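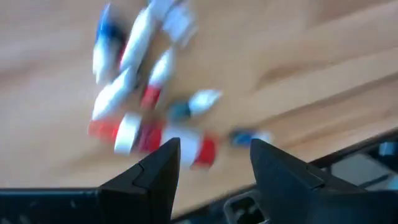

Vilgot Westerberg
Elections columnist

Hello again, and welcome to January 2019! I spent most of last week reading candidate filings for the Skorkine district council, and I have to say it was more fun than it sounds (my family disagrees).

The big question is who gets on the ballot. An independent needs 900 valid signatures by the deadline, while anyone backed by a party already on the council needs only 200. The sitting members say this keeps out people who aren't serious. I think it mostly keeps out people with day jobs.
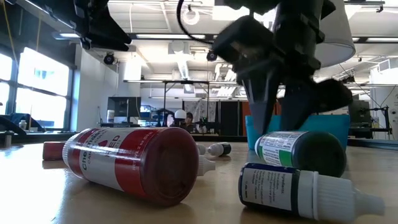
Dropper bottles on a wooden tabletop.

Take the fight over the Zakov bridge. Around 2000 people signed the petition to keep it open to buses, and the council gave it a few minutes at the tail end of a long evening. Now two of the petition's organizers want to run, and the election office has already sent back one stack of their signatures over missing apartment numbers — in a part of town where plenty of the houses don't have apartments. I called to ask about that and was told to put my question in writing. So I did!

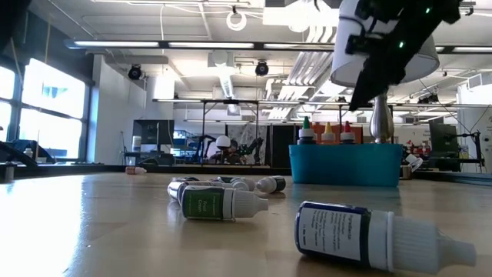
The other thing I'm watching is the debate at Grokton Hall. The room seats 400, and the mayor's office hasn't said whether she'll show up. Her deputy told me she "has not ruled it out," the same words he used in June before she skipped the last one. If she stays home again, the challengers get the whole evening to themselves, and I'd love to hear what they would do about the bus routes. Send me your questions for them and I'll bring a list.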